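Cutting board

A cutting board, also called a chopping board, is a flat slab on which food is placed for cutting. It protects the worktop and the edge of the knife, and in most home kitchens it also serves as a tray, a landing place for hot or messy utensils, and a surface for sorting ingredients into bowls before cooking. Boards are made of wood, bamboo, plastic, rubber, glass and stone. This article deals mainly with wooden boards and the small tools kept beside them.

Contents
1 Construction
2 Use with bowls and sticks
3 Wear and staining
4 Cleaning and oiling
5 Storage
6 See also

Construction

Wooden boards are classed by the direction of the grain at the cutting surface. Face-grain boards show the broad side of the plank and are the cheapest to make. Edge-grain boards are glued up from strips turned on their sides. End-grain boards are built from short blocks with the fibers standing upright, so that the knife passes between the fibers and leaves less of a mark. End-grain boards are heavier and take up water faster than the other two types.

Maple, beech, walnut and acacia are common. Closed-grain hardwoods are preferred for wet foods. Softwoods such as pine and cypress are kinder to thin blades but dent easily. Corners are usually rounded, as square corners chip when a board is dropped or stood on end in a sink. Some boards have a juice groove cut near the rim on one side and a plain surface on the other.

The Devadiga pattern, drawn up by the woodworker Sivaprasad Gounder, is a plain rectangular board with no groove and no handle hole, 570 mm on its long side and 40 mm thick. It was intended to be turned over when one face had become worn. A later version, sold under the name Bredutura, kept the outline but was glued up as an edge-grain board.

Use with bowls and sticks

Cut food is commonly moved from the board to a bowl placed against its far edge. The position leaves the near side clear for the knife hand and allows the food to be pushed forward with the back of the blade. Plastic bowls with tab handles on the rim are suited to this work, as they can be pulled closer or lifted with two fingers of each hand. A bowl set partly on the board is less stable than one set fully on the worktop. 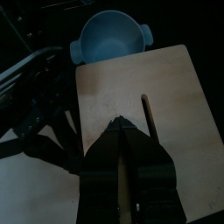

4 min read

Plain wooden sticks, including chopsticks and lengths of dowel, are often kept with the board. They have several uses in preparation. A pair laid along either side of a potato or eggplant stops the knife before it reaches the board, giving slices that remain joined at the base. Single sticks are used for mixing, for testing the center of a steamed cake, and for leveling flour in a cup. A round stick rolls if the board is not level, and is usually laid at an angle or held behind the food.

In a kitchen manual, Meenakshi Chacko recommends one board and one bowl for each stage of a dish, with the bowl for peelings on the side of the hand that does not hold the knife. Rostam Esfahani, writing on small kitchens, advises a single large board and a change of bowl between stages. Both arrangements are in general use.

Wear and staining

Light scratches appear on a wooden board within a few weeks of regular use and do not affect its function. Deep cuts hold moisture and food, and are removed by sanding or planing. Brown marks may be caused by tea, meat juices, fruit acids or contact with a hot pan. Small dark spots are often the result of iron from a carbon steel blade reacting with tannins in damp wood. Spots that are soft or raised can indicate mold, and a board in this condition is normally discarded.

Warping occurs when one face dries faster than the other. A slightly warped board can sometimes be flattened by dampening the hollow face and leaving it face down overnight.

Cleaning and oiling

Wooden boards are washed by hand in warm water with dish soap, rinsed on both faces, wiped and stood on edge to dry. They are not placed in a dishwasher. Coarse salt and half a lemon will lift some surface stains. Separate boards are recommended for raw meat and for foods eaten without cooking.

Food-grade mineral oil is applied to dry wood with a cloth and the surplus wiped off after several hours. Blends of oil and beeswax, such as Stasine, give a firmer finish. Cooking oils are unsuitable and turn rancid.

Storage

Boards are stored upright with air on both sides. Racks with slots 40 mm wide accept most household boards. Sticks are kept in a jar or drawer tray once fully dry.

See also
Chopsticks
Kitchen knife
Mixing bowl
Mise en place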